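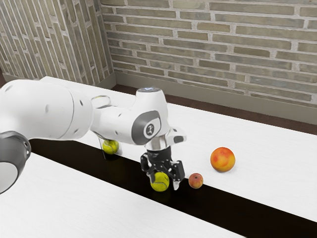
Frequently Asked Questions

The Fellton Arm Project is a robot arm cell being built by members of the Sutcliffe shared workshop. Most of the control code is written and tried in simulation first, then moved to the bench. These are the questions that come up most on the mailing list and on open nights. If yours is missing, bring it along on a Wednesday.

What is the arm supposed to do?

Pick up round things from a table and put them somewhere else. The first target is a tennis ball placed into a tall clear container. Fruit comes next.

Why tennis balls and fruit?

They are cheap and easy to replace. A tennis ball forgives a bad grip. An apple bruises, so you can tell afterward whether the fingers closed too hard. Citrus is good for testing wide openings. Round objects also roll when you nudge them, and that shows up errors in the approach that a box would hide.

Do I need the real arm to take part?

No. You need a computer that can run the simulator and the project files. Several people have only worked on the simulated side and have never touched the hardware.

Which simulator do you use?

Any that can load the arm model and handle contact between the fingers and an object. The workshop machines have Vonlow installed, and the scene files are saved in its format. There is a converter script in the tools folder, but it drops the friction settings, so you will have to type those in again by hand.

Why does the simulated room have brick walls and a floor?

The scene started from a stock room and we kept it. The camera code should work with some texture in the background, and a plain gray void made the early results look better than they were.

What is the black strip on the table?

It gives the camera code a dark area to work against. White fingertips, white table and a pale object are hard to separate. It also has straight edges, so you can check camera alignment against it. On the bench we use matte black tape. Don't use glossy tape - it picks up reflections from the overhead lights.

How many grasps do you run before moving code to the bench?

A change has to get through 300 simulated grasps with the objects in random positions. After that it gets 12 slow runs on the real arm with a person at the stop button. If it misses more than 3 of the 12, it goes back.

My gripper closes and the ball shoots out sideways. What is wrong?

Usually the center of the grip is too high. Lower the target until the fingertips meet the ball at its widest part. If it still happens, check the finger friction value. New scene files sometimes load with it set to zero.

The ball sinks into the table or shakes in place. How do I fix it?

Cut the physics time step in half and try again. If the shaking stops, the step was too large. If it doesn't, look at the collision shape. Use a plain sphere for a ball, even when the visible mesh is more detailed.

Why can't the arm find a ball inside the clear container?

Transparent objects are a known problem. Depth readings go through the wall or bounce off the rim. For now we give the planner the container's position as a fixed number and treat it as a solid cylinder. A better method is on the to-do list.

What does the controller run on?

A Guton board with 2 motor drivers for the bench add-ons, plus a desktop computer that plans the motion. The arm has its own controller, and we send it joint targets over the network. Please don't update the firmware on the workshop board without asking on the list first.

Can I build this at home?

Yes, with a smaller arm. Change the reach and the joint limits in the settings file before anything else. Bolt the base down, clear everything within reach, and put the stop button where you can hit it without leaning over the table. Start at low speed. Keep children and pets out of the room while it is powered.

Does code that works in simulation work on the bench?

Sometimes. Approach moves carry over well. Grip force does not, and neither does anything that depends on lighting. Expect to spend an evening retuning both.

When is the bench open?

Wednesday evenings from 6:30 until 9:30. The simulation computers can be used any time the workshop is open. Sign the sheet by the door if you plan to run the real arm, and switch off the bench supply when you leave.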